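Suture Practice Materials, Veddale Skills Room
Progress report to the Clallberg fund
Jul 10, 2021

Summary

The grant of 3160 was awarded in April to buy practice pads and thread and to write a short set of closure exercises. The purchases are finished. The exercises are written except for the last one, on continuous stitches, which is still in draft.

Materials

We bought two kinds of pad. The Ploltach pad is the softer one and tears if a stitch is pulled too hard near the edge of the cut. The Pîrvu pad is firmer and lasts longer, but beginners find it hard to get the needle through at a good angle. We now use the firmer pad for the first sessions and the softer one after that.

Braided thread is used for the interrupted stitch exercises. It holds a knot well and is easy to check afterward. Stage blood is put along the cuts in the later exercises so that people learn to place a stitch when the edges are hard to make out.

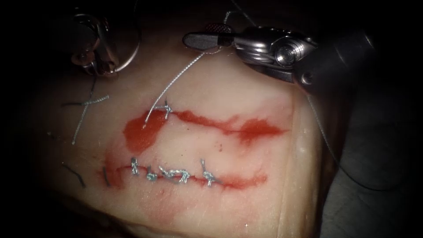 Each pad takes two parallel cuts. This gets more practice out of every pad and lets a reviewer compare one closure with the other. Reviewers look at spacing, the length of the cut tails and whether the edges meet without bunching. Spacing has improved since April. Tail length has not, and we have added a line about it to the instruction sheet.

Use and costs

A total of 388 closures have been logged. Pads are wearing out faster than planned, mostly from tearing at the ends of the cuts. We moved 3 of the exercises to shorter cuts to reduce this. Thread use is in line with the budget. Colored thread is easier to follow than white when a stitch is being reviewed, and we would like to buy more of it if funds allow.

Storage was a small problem in the spring. Opened pads dried at the surface and had to be thrown out. They are now kept in sealed bags.

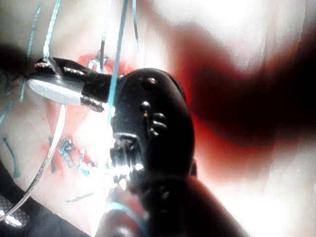 Will the remaining money cover the last exercise?
The thread is already paid for, and the pads in stock are enough to test the draft. A further order of the softer pads would be needed before it is offered to everyone.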